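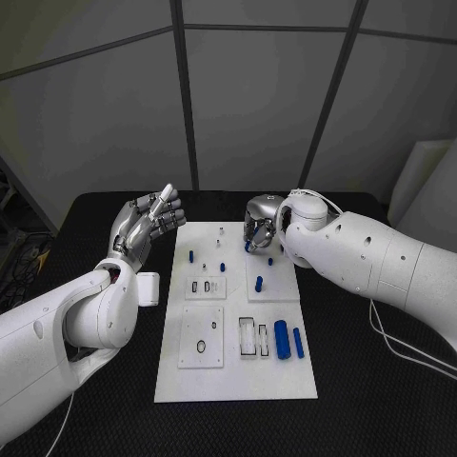

**Minutes, assembly learning group**
Fri 9 November, small meeting room
Chair: Cledwyn Lloyd
Present: the Prosser team, two colleagues from Fultura, the evaluation team. Adico joined by phone and left after item 3.

**1. Minutes of the previous meeting**

The minutes were accepted with one correction. In the paragraph about the labels it was written "all episodes were checked". It should be "all episodes of the gear task were checked". The other tasks are still waiting.

**2. State of the data**

The Prosser set now has 2,102 demonstrations on the task board. After the filtering, 1,709 of them are kept for training. The chair asked why so many were removed. The evaluation team answered that 214 were removed for a time shift between the hand joint readings and the head camera, and the others mostly because the operator stopped before the peg was released. It was asked if the stopped ones can still be useful, for example for learning the approach only. The opinions were divided. Fultura would like to keep them in a separate folder and not delete them. This was agreed.

The demonstrations are not equal between the tasks. There are many for the short blue pegs and few for the two cylinders. The operators find the cylinders tiring, as the wrist must turn far. Fultura will ask for more cylinder episodes before any new peg episodes are recorded.

**3. Result of the comparison**

The evaluation team presented the comparison of the two policies. Both were trained on the same filtered set. The first policy, which we call the base policy, predicts the joint positions of both arms and both hands together. The second one, Cosska, first predicts which hand will do the next contact, and after this it predicts the motion.

The main points of the presentation:

- Cosska is better in picking the peg from the board. The base policy often closes the fingers too early and pushes the peg over.
- For the insertion in the narrow slot there is no clear difference. Both policies come to the right place and then stay there too long.
- The base policy moves the free hand also when this hand has no work. With Cosska the free hand stays more quiet above its side of the board. 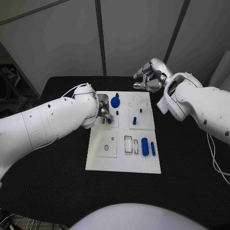 Adico asked if the waiting at the slot can come from the demonstrations, and the evaluation team thinks this is possible. The human operators also make a pause before they push, to look if the peg is straight. The policy learns the pause, but it does not learn when the pause should end. A proposal was made to cut the pauses in the training data and train again. Another proposal was to give the policy a longer history of the finger positions. The chair prefers to try the cutting first, as it needs no change in the model.

There was a long discussion about how we count a success. At present, one trial is a success if the peg stands in its place when the time is over. Fultura said that this is too generous, for the peg can stand in its place while the fingers still hold it. It was decided that the hand must be open and away from the part. The old trials will be scored again from the video with this rule. The chair reminded everybody that the person who scores should not know which policy was running.

Adico asked to receive the scored table before it goes into the paper draft. Agreed.

**4. Board and parts**

The starting positions of the loose parts must be written in the log before every trial. It was noticed that in some logs this field is empty, and such trials cannot be used in the comparison.

The question of the gear was discussed shortly. It belongs to the board layout but it is not part of the present comparison. It will stay on the board, so that the view of the camera is the same as in training. If somebody wants to remove it for another test, this must be written in the log.

The request for a second task board is postponed. The chair will look at the budget again in April.

**5. Paper draft**

The method section is almost ready. The section about limits is too short, in the opinion of the chair. It should say clearly that all trials were done on one board, with one robot and the same light, and that we do not know how the policy will work in another laboratory. The Prosser team will write 4 more paragraphs and send them to all.

The title was not decided. The word "dexterous" was criticized as too strong for the present results.

**6. Actions**

- Evaluation team: score the old trials again with the new rule, and send the table to Adico.
- Prosser team: cut the pauses before insertion and start a new training of both policies.
- Fultura: make the folder for the stopped episodes and plan the cylinder recordings.
- Cledwyn Lloyd: read the method section and return his comments.

**7. Other matters**

The head camera calibration file has two versions on the shared drive. The older one should be moved to the archive by the evaluation team. Everybody is asked to check which version their scripts are reading.

The next meeting will be fixed by e-mail when the new scores are ready.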